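Vamoren — Oferta de empleo: técnico o técnica de planificación y compra de equipos de manipulación robótica

Ref. interna: Magsi / compras de equipamiento
Fecha de publicación: 12 Jan 2024
Centro de trabajo: Urkville, presencial
Dependencia: Nayeli Salazar, responsable de equipamiento

Vamoren selecciona un perfil técnico para preparar y ejecutar el plan de compras del proyecto Magsi, dedicado a tareas de manipulación en entornos domésticos. El puesto cubre pinzas manuales de captura de demostraciones, brazos de sobremesa, cámaras de gran angular, almacenamiento de datos, repuestos y menaje de prueba. No incluye la programación de políticas de control ni la operación diaria de las estaciones, aunque exige conocerlas lo suficiente para especificar el material que consumen.

El plan parte de una dotación de tres estaciones de mesa y prevé ampliarla a seis. El inventario vigente recoge 37 referencias con proveedor asignado, de las cuales una parte carece de plazo de entrega confirmado. La persona contratada deberá completar esos datos antes de que se cierre el presupuesto en marzo.

Funciones

Redactar las especificaciones de compra: apertura y fuerza de pinza, carga útil, alcance, interfaz de montaje, tipo de lente, alimentación y consumo.

Solicitar y comparar ofertas. Toda compra superior a 3000 euros requiere un cuadro comparativo firmado por el área técnica, con coste de adquisición, transporte, puesta en marcha y mantenimiento por separado.

Calcular el coste total por estación, con inclusión de dedos de repuesto, marcadores fiduciales, tornillería, fondos textiles, iluminación y reposición de objetos. Las partidas de consumibles se han presupuestado hasta ahora a la baja, y su revisión es la primera tarea asignada al puesto.

Mantener el catálogo de menaje y pequeños electrodomésticos por tarea. Cada tarea tiene una lista cerrada de objetos admitidos, con dimensiones, material y acabado, y la compra de sustitutos debe respetar esas tolerancias. 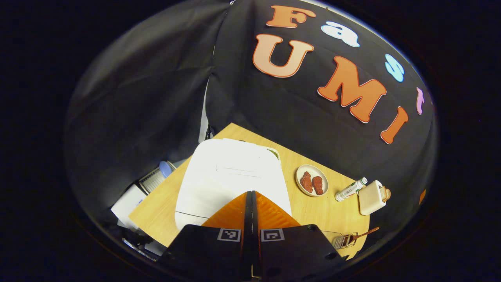
Pinza manual con marcadores fiduciales ante una mesa con arrocera, plato y colador de malla metálica.

Planificar el espacio. Las estaciones nuevas se instalarán en la sala Cudden, que dispone de tomas suficientes pero de una sola puerta de paso estrecho. El adjudicatario del mobiliario debe entregar los tableros desmontados. El plano de distribución, las cargas eléctricas y la secuencia de montaje forman parte del entregable.

Gestionar recepciones, garantías y devoluciones — incluida la verificación dimensional de las piezas impresas o mecanizadas por terceros.

Requisitos

Titulación en ingeniería mecánica, mecatrónica, organización industrial o ciclo superior equivalente. Experiencia demostrable en compra técnica de equipos de automatización o de laboratorio. Lectura de planos y fichas técnicas en inglés. Manejo de hojas de cálculo con modelos de amortización y escenarios de plazo.

Se valorará

Haber trabajado con efectores finales de bajo coste, calibración de cámaras con óptica de ojo de pez o montaje de bancos de ensayo. Conocimiento de los trámites de importación y del marcado CE aplicable a maquinaria. No se exige experiencia previa en aprendizaje por imitación.

Condiciones

Contrato indefinido a jornada completa, con período de prueba según convenio. Horario flexible de entrada. La banda salarial se comunica en el primer contacto y no depende de la retribución anterior de la persona candidata. Los desplazamientos a proveedores son ocasionales y corren a cargo de la empresa.

Proceso de selección

Revisión de candidaturas, entrevista técnica con Brendan Mac Suibhne, responsable de integración, y un ejercicio práctico. El ejercicio consiste en corregir el presupuesto de una estación: se entrega una lista de materiales con errores de compatibilidad y de plazos, y se pide una versión revisada con las hipótesis anotadas. Puede hacerse a distancia y no se evalúa la presentación gráfica.

La candidatura debe incluir currículum y una nota de una página sobre una compra de equipos gestionada por la persona solicitante, con indicación del criterio de adjudicación y de las desviaciones de coste o plazo. Pueden omitirse los nombres de clientes y proveedores.

El envío se realiza mediante el formulario de empleo de Vamoren, con la referencia Magsi en el asunto. Las consultas sobre el contenido del puesto se dirigen a Nayeli Salazar a través del mismo formulario.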